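3.2 Wear of Coated Work Surfaces

Surface wear was assessed at Sendotness and Pitdale between June and the end of term. Each surface was wiped with a damp cloth, left overnight and then rubbed for 100 strokes with a weighted felt pad. Gloss was read before and after at the same marked points. In total 403 readings were kept; those taken with a low battery were dropped.

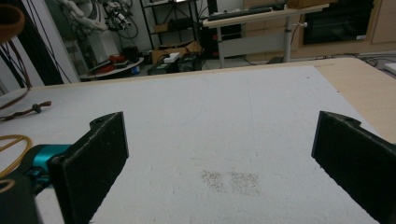 Matte coatings lost less gloss than satin ones, but they held more dirt after cleaning. Two passes with mild detergent removed most of it. The Pitdale surfaces gave a wider spread – probably an effect of uneven coating thickness, which we did not measure.

Vignesh Shenoy repeated the satin tests with a softer pad. His results are listed in Appendix 2 and were left out of the averages, as the pad weight differed.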